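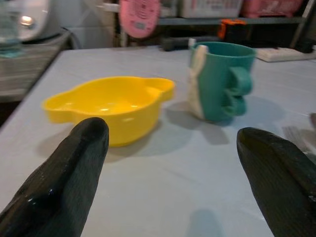

Fig. 1. Yellow bowl on the table.

Kitchen Waste and Who Scrapes the Plates: A Study of Shared Houses in Moltcombe
Group report, second year Household and Community Studies
Mwende Sang, Corrado Fiore, Hatice Uçar

1. What we looked at

Food scraps in student share houses. Where they go, who takes them out, what gets people to stop. Original plan was all of Moltcombe but we cut it down to 3 streets near the Huvau bus stop after the first week. Too much walking, and half the doors didn't open.

The council green bin program (lime lid, weekly pickup) covers every house on those streets. So in theory every household can put scraps in it. In practice a lot don't. We wanted to know why.

2. Method

Short interview at the door or in the kitchen, then a diary for two weeks. 29 households said yes to the interview. Fewer finished the diary, see section 4. Diary was one sheet stuck to the fridge, tick for each time scraps went in the caddy, cross for each time they went in the ordinary rubbish. Mwende did the sheets, Corrado did most of the doorknocking, Hatice did the coding and the tables.

Our supervisor Gerardo Negri asked us to drop the question on income and we did. Replaced it with one on how long people had lived in the house.

Interviews mostly after 5 pm. Nobody home before that.

3. What people told us

Smell came up first nearly every time. Then fruit flies. Then the bags, which people thought the council should supply and the council thinks people should buy. One house on the corner was using Gentile bread bags and had its bin refused at the kerb, then gave up on the whole thing.

Length of stay mattered more than we expected. People in their first few months often didn't know what the lime lid was for. One tenant had been keeping her umbrella and gumboots in the caddy. Houses where someone had been there over a year nearly always had a system, even a bad one.

Rosters did not help much. Five kitchens had a roster on the wall and most were out of date, one still had the name of somebody who moved out in September.

4. Containers

Size is the main thing here and we think the council got it wrong. The caddy holds seven litres, takes up half the bench in a small kitchen, and by the time it's full it stinks. Several houses had quit using it and just kept an open bowl by the sink, emptied after tea every night. Ordinary kitchen stuff is fine for this. A plastic bowl like the yellow one in Fig. 1 would do, or for a single person even something as small as the teal plastic cup on the white folding table here. Small means it gets emptied. The houses with open bowls had more ticks on thier diary sheets than the caddy houses, and fewer complaints about flies, which suprised us.
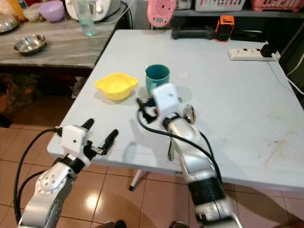 Cost is the other half of it. We priced a benchtop unit called the Tritura, which grinds and dries scraps, because two households asked about it. Settimio Ferri at the tenants' office said landlords had asked him too. At up to $200 second hand it's out of reach for most of the people we spoke to, and it needs its own power point. A small container with no lid costs next to nothing, and the teal cup in the picture is the sort of thing already sitting in most share house cupboards. We'd tell the council to spend the money on bags instead.

5. Problems with the study

Diaries went missing. One got wet. Some people clearly filled in the whole fortnight at once, same pen, same slope on the ticks. We kept those in but marked them in the table.

Also we only asked one person per house, usually whoever opened the door, and that's probably the tidy one. Should have asked everybody.

No houses with kids. No flats over the shops, as they share a skip and don't get the lime lid.

6. Recomendations

Council to drop off a roll of bags at the start of each semester. Put a sheet in the letterbox in plain English saying what goes in, with the pickup day in big print. Offer a smaller caddy, two litres or so. Agents to mention the bins at the key handover.

Tables and blank diary sheet are in the appendix. Raw interview notes are with Hatice, ask her before the end of term.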